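Working Safely Beside a Small Robot Arm
Handout 5 - Rules for the Taped Table
Notes by Wenceslao Cisneros

Welcome back, everybody. Last time we spent the whole session on risk assessment as a paper exercise, and I know some of you left with a headache (I did too, if it helps). Today is more fun, because we get to take all those columns of hazards and turn them into habits you can use when you're standing next to a machine that moves.

Let me start with the question that came up in the hallway on Thursday: "It's a small arm and it moves slowly, so why can't we just reach in?" It's a fair question, and I'd rather have you ask it than wonder about it. A small arm can still pinch a finger against a tabletop, and the gripper at the end of it doesn't know your thumb from a part. When people talk about a collaborative robot, the word makes it sound as if the friendliness comes in the box. What you assess is the whole application - the arm, the gripper, whatever the gripper is holding, the furniture around it and the person leaning over. Change any one of those and you owe the assessment another look. If you read only one standard this term, please make it ISO 10218, both parts, and take your time with the second one, the part on integration. It's dry, but it's where most of our daily decisions live.

Now, the floor plan of a work cell. I like to think in terms of places where things are allowed to be. A tabletop marked off with tape is about the cheapest piece of good practice there is, and I'm very fond of it. Tape lines give everyone a shared way of talking. "Put it in the third cell from the base" is a sentence two tired people can agree on at 4:30 in the afternoon, and "put it kind of over there" isn't. If you lift an object and can't say which cell it came from, you can't repeat the run, and if you can't repeat the run you'll have a hard time explaining a near miss.
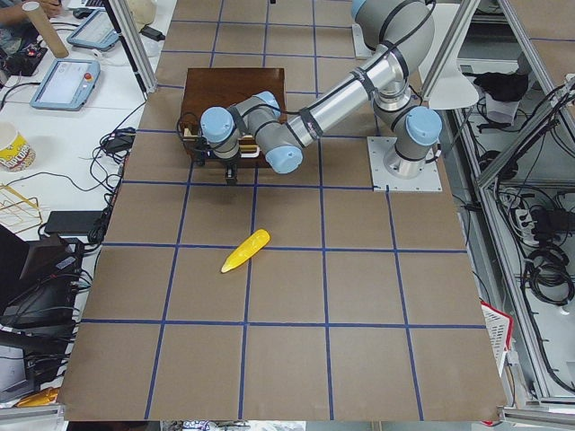
The other half of the floor plan is everything next to the table, and this is where I get fussy. Cables first. Any cable a person could snag with a sleeve should be clipped or moved before the arm gets power, and cables that travel along the arm need enough slack for the full reach without hanging into the path. Walk the arm through its farthest poses at reduced speed and watch the cable the whole time, not the gripper. Drinks stay away from electronics. I say this with love, as a person who once poured a large coffee into a controller at Jurkelley and had to stand there while it was explained to me what I had done.

Then the teach pendant. Before you start, everyone at the table should be able to say out loud which pendant belongs to which arm, and where the emergency stop is. If more than one pendant is within reach, label them. I mean a real label, in letters you can read standing up. An emergency stop that halts the wrong machine is worse than it sounds, because you'll have spent your one good second on it. Keep the space around the red button clear, and never set a pendant face down.

Here's the routine I'd like you to use in lab. Copy it into your notebook, please, and change the wording if yours is better.

Before power:
Check that the base plate bolts are tight.
Clear the table of anything that isn't part of the task.
Call out who holds the pendant.
Test the emergency stop, then reset it.

During the run:
One person on the pendant, with no other job.
Hands stay off the table while the arm is enabled.
To move an object, stop the arm first and say "stopped" before anyone reaches.
New program, new object or new gripper fingers: back to reduced speed.

After the run:
Park the arm with the gripper empty.
Write down anything odd, even if it seems silly.

Groups are 2 people at each arm, and I'd like you to trade roles every 16 runs so that both of you get comfortable with the pendant.

For next week, please read pages 5 through 49 of the course packet and bring one page on a task of your own choosing, with a sketch of the table and your places marked on it. Pencil is fine. If your sketch has a spot where you aren't sure whether a hand could get caught, circle it and we'll talk it over together.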